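Can a machine tidy my front room yet?

Wednesday, December 11, 2019

I have spent far too many evenings this autumn on one question, and I'm enjoying it so much that you're all going to have to hear about it. Could a robot do the chores in my house? Any of them? I don't mean the round vacuum, which has been bumping into our skirting boards for three years and which I love dearly. I mean picking things up and putting them somewhere sensible, which is about nine tenths of what housework is once the floors are done.

It started in August, when I went to see my old college friend Dilwyn Parri at the packing plant where he works. They had just put in an arm on one of the lines (Clondel, the firm is called, they pack tile grout and sealant and that sort of thing) and he let me stand behind the yellow line and watch it for as long as I liked. I stayed for an hour and a half! It takes tubs off a belt and puts them in cartons, and in the last full shift before my visit it had packed 2,329 of them. Dilwyn had the sheet pinned up by the kettle. It is a lovely thing to watch, very smooth, with a funny little pause at the top of each swing as if it's checking its watch.

Then somebody upstream sent down a tub with its lid on crooked and the whole line stopped, and a man called over from the next bay had to come and take it off by hand. Dilwyn was quite cheerful about it. A crooked lid comes along a few times a day, he said, and the arm has only been taught about straight ones. They could teach it crooked ones too, but then there are dented ones, and ones with the label hanging off, and so on down the list.

I thought about that tub all the way home on the train. My house is nothing but crooked lids.

So I began reading, and then I began writing to people. The kindest of them was Iñaki Echevarría, who builds the software side of a tidying project called Hosunia and answered a stranger's very long email with an even longer one. They practise in two ways. There's a real arm on a real bench, called Gitano by everyone who works with it, and there are made-up rooms inside the computer, drawn well enough that the program has to make sense of them as it would a proper room. The made-up rooms are cheap. You can tip a new load of things on to a table, let the program have a go, wipe it and do it again before the real arm has found its first sock.

I asked him for numbers, being nosy. In the computer, on single items with a hard shape (mugs, tins, boxes), their best run was 995 good grabs out of a thousand tries. I nearly fell off my chair. Then I asked about Gitano doing a whole table, everything put away in its right place with no help, and he said they'd tried it 15 times in November and got 13 tables with at least one thing wrong. He put both figures in the same line of the email, one after the other, and I liked him enormously for that.

The gap between those two is where all the interesting stuff lives, I think. Grabbing is getting good. I've watched clips of arms picking up eggs, strawberries, a wine glass by the stem — it really is coming on at a gallop compared with even five years ago. Deciding is much slower. Is that piece of paper a bill or a shopping list? Does the cardigan go in the wash or back on its owner? My husband and I have been married a long time and we still can't agree on what counts as clutter, so I'm not sure who we'd get to teach it.

Paper is the other trouble. Iñaki says he would take a whole sink of dishes over one sheet of newspaper, and so would anyone in his line of work. A mug stays mug-shaped when you lift it. Newspaper flops, slides apart and leaves you holding the sports pages.

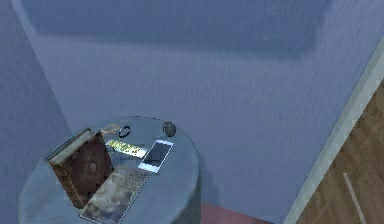

Small tables are my own test for all this, because clearing one is the job I do most often and think about least. I go round ours every night on my way to bed, and it takes me less than a minute. Try planning it for a machine, though, and it gets wonderfully hard. With a computer-made table like this one I'd start with the phone, as it's a nice firm rectangle with clear space to its right, but it's lying flat and there's hardly any edge to get a finger under. The newspaper overlaps the old book and hangs off the front, so it probably has to go first after all, and it mustn't drag the little yellow-green card away with it. Then come the tiny bits towards the back, a dark loop that could be a hair tie and something golden and tangled that might be a chain or keys, and those want quite different homes. As for the grenade at the back right, it has a good chunky shape and loads of room in front of it, so for the fingers it's the easiest pick on the table, and for the part that does the deciding it's by far the hardest.

I put my own list to Iñaki, of what I'd hand over first if Gitano turned up at the door tomorrow. Emptying the dishwasher was top. He said cutlery perhaps, plates perhaps, and please could I keep the plastic tubs, which come out upside down and full of water. Pairing socks he thought was closer than I'd guess. Making a bed he wouldn't even discuss.

Dilwyn's view is that I should buy a bigger basket and throw everything in it, and he may have a point. But I'm going back to Clondel in the spring when they get the second arm, the one that is supposed to manage crooked lids, and I've already asked him to save me my spot by the kettle.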